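Posted in June by the Stallix Guides desk

Section 7: Folding Trousers for the Vullen Drawer Insert

The Vullen insert holds trousers upright, like files, and it is fussier about how they arrive than any drawer has a right to be. Shirts are covered in Section 6. If you skipped Section 6, your shirts already know.

Before you start

You need a flat surface at least as long as the trousers. A bed is fine. A made bed is better, and the guide assumes you have one or can fake one.

Empty the pockets. Coins will find the gap at the back of the drawer runner and live there.

1. Lay the trousers on the bed and do up the zip and any waist button.

2. Smooth from the waistband down to the hems with the flat of your hand. Pressing harder does not replace ironing. We have tried.

3. Check the pockets. Linings that have crept out should be pushed back in, and flaps or buttons fastened. 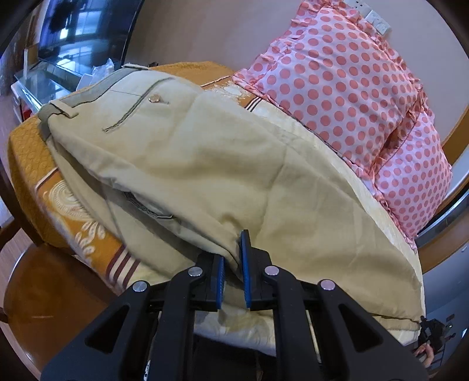
Pocket buttons matter more than people expect, as a loose one catches on the divider every time the drawer moves. Do them up before the first fold and leave them done up. On khakis with a welted back pocket, like the pair on the cream quilt, the little copper-coloured button sits just below the waistband and will end up inside the fold, where it can't snag on anything. Patch pockets are bulkier and should face outward.

4. Fold one leg over the other so the inseams meet. The seat will stick out in a small triangle. Tuck the triangle in towards the legs to make a straight edge.

5. Bring the hems up to just short of the waistband. Leave a gap of two fingers, or the last fold will bulge.

6. Fold in half again, then once more for the shallow insert. Stand the bundle on its folded edge. If it falls over, go back to step 4 and be more honest about the triangle.

7. Slide it into the insert with the fold facing up.

NOTE: Drawstring hems should be tucked inside the cuff before step 5. Left dangling, they tie themselves to their neighbours overnight.

NOTE: The 600 mm insert is for adult trousers. The 200 mm insert is for socks and optimism.

CAUTION: Do not force an extra pair into a full row. The dividers flex, and then they don't.

CAUTION: Keep damp clothing out of the insert. The felt base colours easily and the stain will outlast the trousers.

Jeans, cords and anything lined

Heavy fabrics get one less fold and go at the back. Lined wool trousers belong on a hanger, whatever the Vullen brochure implies. Tracksuit pants may be rolled, and we won't ask how neatly.

Stallix Home Storage | Questions about inserts: use the contact form | © Stallix, all rights reserved | Back to top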